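Trovard opens its doors: come push a cart with us at the January open day

PODWOOD, January. By Arne Hollmann, demonstrations lead, Trovard
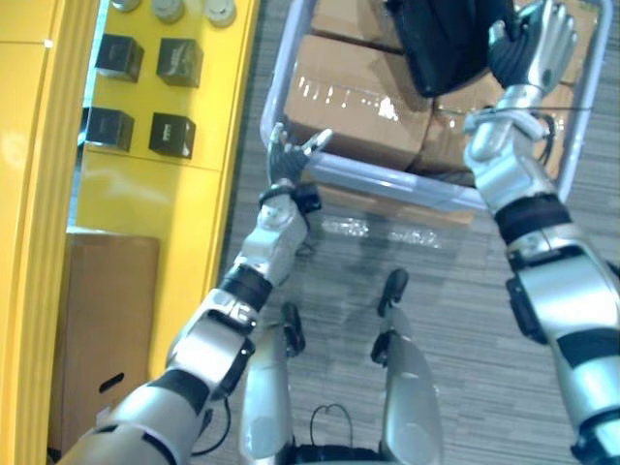
What we're doing and when

Hi all! I get to write the press release this time, so it's going to sound a bit more like me than the last one did. Trovard is holding an open day at our Podwood showroom on a Monday in January, from 10 a.m. until 4 p.m., and you're invited, whether you write for a trade magazine, run a stockroom, or just live up the street and have been wondering what goes on in here.

The main event is our humanoid robot working with a shopping cart. I know that doesn't sound like much next to a backflip. But I've spent most of the past year on carts, boxes and bags, and I could talk about them all day (my family would like me to stop). A cart rolls, it swings, and it behaves differently every time you change what's in it. Sealed cardboard boxes are pretty friendly to a robot. A soft bag draped over the top of them is another matter, and that's the part I most want people to come and see, with two hands busy on the same cart and the robot looking down at the load from its own height.

We run the sessions on the showroom carpet, right by the yellow display cabinet, so if you've visited us before you'll know the spot. It's a regular room with regular lighting. We thought about building a stage and I'm glad we didn't!

How the day runs

There are demonstration sessions in the morning and again after lunch, and you can stay for as many as you like. Each one lasts 26 minutes, with a break in between for questions and for the team to reset the cart. Visitors get to choose how the cart is loaded for the last session of the morning. Bring a bag of your own if you want to, as long as it closes and there's nothing breakable in it.

I'll be talking through the sessions myself. If the robot drops something, you'll see it drop something, and I'll tell you what I think went wrong. We had 159 visitors last year and the questions after the fumbles were much better than the ones after the clean runs. Somebody asked me why we don't just take the bag off first, and I went home and thought about that for a week.

At 1 p.m. our friends from Bondwood are giving a short talk on how their storeroom staff handle returns. They've been patient hosts to us, letting my team follow people up and down the aisles with notebooks, and a lot of what we practice now comes from those afternoons. The talk is in the side room, which seats 95, so please get there early if you want a chair.

Lunch is from Hồ, the noodle place on the corner, and it's free for anyone who has signed up. There's a vegetarian broth too. I've been asked to say that the chili oil is stronger than it looks.

What's new since last time

For people who came to the last open day, the big change is that we're spending much more time on mixed loads. Last year we showed single boxes going from one place to another, and it went fine, and it was a little dull by the third round. My team logged 410 practice sessions with carts between then and now. We've changed our minds on plenty of things along the way, including where to put the hands before a push and how long to wait when a load shifts. I'm happy to go into far too much detail on any of this over coffee.

We're not announcing a product or a price. I know some of you will ask anyway, and you're welcome to!

Coming along

Entry is free, but please sign up through the Trovard website so Hồ knows how much soup to make. Children are welcome with an adult. We'll have a taped line on the floor during the sessions and everyone stays behind it, me included when I'm not operating. The entrance is step-free and there's parking at the back of the building.

Press who'd like a quieter look can come at 9 a.m., before the doors open. Write to the Trovard press desk with "cart" in the subject line and it'll land with me. Filming is fine, just leave the tripods out of the walkway.

See you in Podwood!

Arne Hollmann
Demonstrations lead, Trovard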